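How to stop a fitness band from draining overnight

Updated 7 September 2023

Quick one. Got a Clutinura band, charged it to full before bed, woke up to half a battery. Same thing on the older Skerkier model I had before it. Fix took maybe ten minutes once I knew where the settings were. Writing it down so you don't have to dig thru menus like I did.

What you need: the band, the charger, your phone with the companion app installed. That's it.

Before you start

Update the app first. Then the band firmware. App > Device > Software. If there's an update waiting, install it and leave the phone next to the band until the bar is done. The May firmware had a sync bug that kept Bluetooth awake all night, so if you skipped updates since then, this alone may sort it.

Keep the band on the charger while it updates. Mine refused to start under half charge.

Step 1. Turn off continuous SpO2

Biggest drain by far. App > Health > Blood oxygen. Switch from Continuous to On demand. You lose the overnight graph. If you need the graph, skip this and do the rest.

Step 2. Heart rate interval

App > Health > Heart rate. Default is every second. Set it to 2 minutes for all day use. Workouts still record at full rate, they ignore this setting.

Step 3. Raise to wake

You roll over, the screen lights up. All night long. App > Display > Raise to wake > Scheduled. Put in your waking hours. Or just turn it off and use the button.

Always-on display: off. Same menu, one line down.

Step 4. Notifications

Every buzz costs power. Go thru the list and leave on calls, messages, maybe calendar. Everything else off. I had a shopping app buzzing me at 3 in the morning, no idea when I allowed that.

Then set Do Not Disturb to follow your sleep schedule. On Android check that the phone isn't overriding it: Settings > Apps > your band app > Notifications.

Step 5. Watch faces

Animated faces eat battery. So do the ones with live weather. Pick a plain dark one. Third party faces are hit and miss, the Bollitz pack looks great but the seconds hand redraws constantly. Removed it, saw a diference the same night.

Step 6. Restart, then test

Hold the button, choose Restart. Not a factory reset, you'd lose anything not synced.

Charge to full. Note the percentage at bedtime and again when you get up. Do it for 2 nights, first night can be off becuase the band re-indexes after a restart.
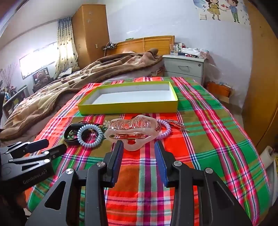
Claw clip and a blue spiral hair tie on a plaid bedsheet.

My numbers after all that: lost 4 percent overnight, down from almost half. Band has a 165 mAh cell, so nothing huge, but now it gets me through the work week.

Still draining?

Unpair, forget the device in the phone's Bluetooth list, pair again from inside the app. Pairing from the phone settings gives you a second connection that never sleeps.

Check the strap too. Too loose and the sensor keeps retrying, green light on full blast. One finger of slack, no more.

If none of this helps, the battery may be worn. Kovačević, the repair shop I use, swaps them, but on a cheap band compare the price with a new one first. And ask about the water seal before you hand it over.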